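4 min read

37 shares | 2 comments

A dropped bowl deserves a longer report

By Nadège Besson

I have spent a good part of my working life around machines that put dishes away, and I will confess I am fond of them, the way you get fond of an old dog who steals from the counter. So please take this as a friend's complaint.

In February one of our arms at Kestport let go of a bowl too early. It broke, we swept up, and the log got a single word: "slip." Ewan Pryor, bless him, went back on his own time and found that a cable had pulled tight at the wrist and tugged the gripper open. We had 23 earlier entries that also said "slip," and I could not tell you what caused any of them. 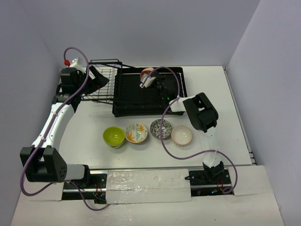
Two arms at the drying rack, with four bowls set out in front of the tray.

Look how much cable travels with those arms, looping past elbows and over crockery. I would like every failure written up in full sentences, with the cable's position noted, even when all we lost was a cheap bowl. Bram Mertens tells me this will cost us 20 minutes each time, and I'm sure he's right, and I would still happily pay it. The next thing under that gripper could be somebody's hand.

Related
Vavport rethinks its stop button
What Agbeko learned from a jammed conveyor
Letters: Serpil Eren on tired operators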